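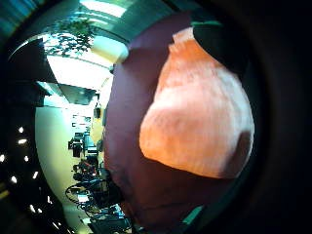
Exposure on the Wakanside gripper is still metering off the room instead of the work. The auto mode averages the full circle, and with the tool tilted back the ceiling light gets into it and drags everything down. On the orange piece the middle goes to near-white while the maroon behind it stays dark toward the bottom, so one global value will not serve both. Changed metering to a center patch, then shifted the patch right to where the work normally sits. The vertical streaks in the orange fabric-like face are the test: if they can be picked out across the pale part, exposure is low enough. Left gain alone for now.

April, continued from the morning page.

State at start: Arnidetti fingers fitted, both pads replaced last week, camera bracket not touched since then. Hanine logger running the old config. Rolland controller reports no faults.

Lens. Wiped with dry tissue, then one pass with alcohol. Checked for play by pressing the housing from each side with the preview open. No shift in the border, so the ring is tight. Did not redo the intrinsics. The last set was made with this lens at this focus and the check board still lines up out to the edge of the circle. If anyone unscrews the lens, redo them, and write it here.

Mask. The stored mask was drawn for the previous bracket and cut into the useful area on the left. Redrew it by hand and saved it under the same name, old one kept with "prev" on the end. Restart the Hanine logger after changing the mask file. It reads it once at launch and says nothing if it is out of date. I lost half an hour to this.

Dropped frame. Test run should have given 1,896 frames. Log has 1,895. Repeated with the same length and got the same result, missing frame at the very end both times. Not the USB cable, then. The logger closes the file on the stop signal without waiting for the last buffer. Added a short wait before close. Next run came out at 1,896. Needs a longer session before I call it fixed.

Finger travel. Opening felt uneven by hand, left finger stiffer near full open. Took the cover off. Grease on the left rail had gone dark and picked up lint. Cleaned both rails, light grease, worked the fingers back and forth until the drag was the same on both sides. Zeroed the encoder closed on bare pads, no shim. The old procedure says to zero with the shim in. That is for the hard pads, and it gives a wrong width with the soft ones. Procedure sheet needs correcting.

Cover screws. Two of them are a different length from the others, and they go at the wrist end. Long ones in the front holes touch the rail. Marked the holes with paint pen.

Cable. Strain relief at the wrist was backed off. Turned the connector 90 degrees so the lead exits along the handle and does not rub on the cover. Some extra slack now; tie it down before the next session, loop no tighter than the old one. Floor leads should be run along the wall side before someone puts a chair wheel on one.

Exposure again, end of day. Ran 13 short takes with the tool at different tilts. Center patch holds steady in all of the level ones. In the steep upward tilts it still hunts for a moment when the work comes into the patch, then settles. Tried fixed exposure for comparison: no hunting, but the dark surface is noisy in the low corner. Keeping auto with the shifted patch. Fixed values are saved in the config, commented out.

Still open:
Long session for the last-frame fix.
Shim line on the procedure sheet.
Tie down wrist lead.
Order rail grease, the tube is nearly empty.
Ask Arnidetti for the torque on the bracket screws. The manual gives it for the old bracket only.

Config and new mask copied to the Wakanside folder. Tool left on its stand, fingers closed, controller off.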